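Tukstead Reading Notes – v2

Notes and tags for books on technology and belief. Omens, oracles, spirit radio, computers as household gods, all that. Started as a reading group's shared file, got out of hand in March, now lives here.

## What's in it

- `books.csv` – 172 titles, one per row
- `notes/` – plain text, one file per title, named by row id
- `tags.txt` – the tag list, with short meanings

Longest note is on Brellimon's *The Listening Wire*, shortest is one line (row 88, sorry, will redo). Pamphlets and zines count as books if they have a title on the front.

## Tags

Every title gets at least one tag. `spirit-media` is for talking to the dead by machine. `machine-prophecy` is for anything that predicts. The two overlap badly and I've stopped trying to fix it – if a book does both, tag both.

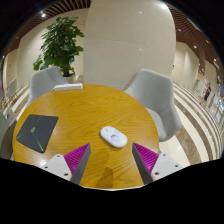
The `sceptic` tag means the author is one, not the reader. Lawal is tagged `sceptic` for the first book and not for the second. That's deliberate, please don't send a fix. Tarko has no tag for belief either way as we coudn't agree.

## Known problems

- Publication years are first edition where known, otherwise whatever the copy said
- Translations are listed under the English title only
- Accents got mangled in the v1 export, mostly mended, check anything with a `?` in the author column
- Notes cut off at 200 words in v1. Full ones are back in for most rows, not all
- Heavy lean towards British and American stuff. Know it, want to sort it

## Adding a title

Copy the last row, bump the id, write the note file. Keep your opinion in the note and out of the tags. No blurbs pasted from the back cover – we had to pull 2 of those allready.

## Licence

Notes are free to reuse, say where you got them. Quotes inside the notes belong to whoever wrote them, so keep them short if you pass them on.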